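A **drawer** is a box without a lid that slides in and out of a piece of furniture. Drawers are found in desks, dressers, kitchen units and storage cabinets. Most are opened by a knob, a handle or a grip cut into the front.

Older wooden drawers slide on strips fixed inside the case, and rubbing wax on the strips helps them move. Newer ones often run on metal slides with rollers or ball bearings.
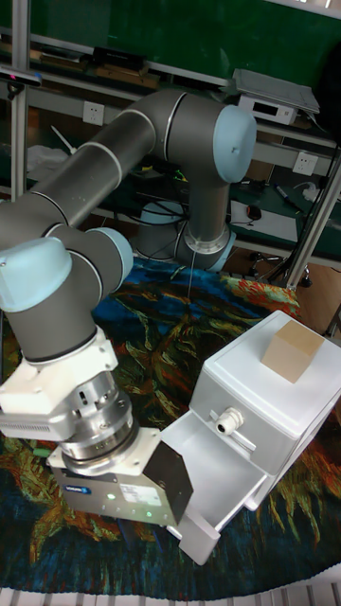

A stop at the back keeps the drawer from falling out when pulled too far. Tall dressers can tip over if several drawers are open at once, so many are sold with a strap for fixing them to a wall.

In plastic units, the runners are usually molded as part of the case.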